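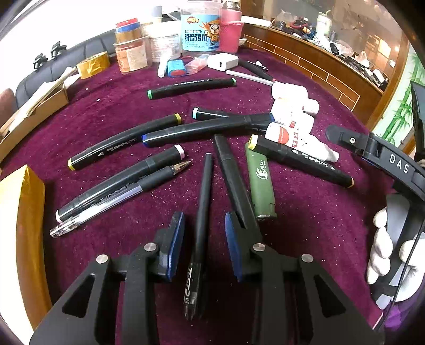 4. Labelling and marking up

4.1 Choosing a pen

The Welent label sheets are sold as "write with anything". Treat that claim with suspicion. Gel ink sits on the coating and smears if you touch it too soon.

1. Write one test label before you do the rest. A marker is usually safer than a gel pen.
2. Leave it for 6 minutes, then rub it hard with your thumb.
3. If it smudges, change pens. Pressing harder does not help, whatever the leaflet says.

Note: A fine tip is supposed to fit 400 characters on the large label. You may manage it. Reading it back in December is another matter.

4.2 Sticking labels on bottles

1. Wipe the bottle and let it dry.
2. Start at one edge and smooth the label round with a cloth.
3. Keep clear of the maker's own label, the batch number and the expiry date.

CAUTION: Never put a home-made label over the printed one on a medicine bottle – and never move tablets into a different bottle because it looks tidier.

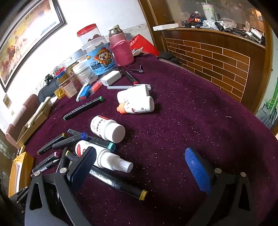
4.3 Removing old labels

1. Try warm water first. The Clurkmont remover costs more and, in our view, does little extra on plastic.
2. Peel slowly from a corner.
3. Rub off any leftover glue with cooking oil, then wash with soap.

Note: Sheets marked "removable" (part 456) came off cleanly for us on glass only.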